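4.2 Gripper Comparison

Two parallel finger sets, Drutby and Milance, were compared on the same two-arm station. Each set was run for 499 trials under the Kokkonen controller, with a limit of 30 seconds per trial. The object list covered six household tasks, among them placing eyeglasses in a case and returning a marker to its holder. Object positions were changed between trials.

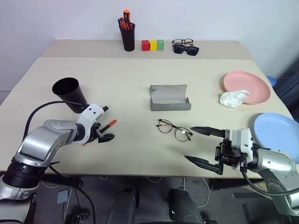

Figure 2. Two-arm station with a marker held in the left gripper. The open glasses case and a pair of round-lens eyeglasses lie on the front table section.

Thin objects separated the two finger sets most clearly. The Milance fingers closed on eyeglass temples with fewer repeated attempts, while the Drutby fingers held markers more steadily during transfer. Results for the blocks did not differ between sets. Trials stopped by the operator were counted as failures in all tables.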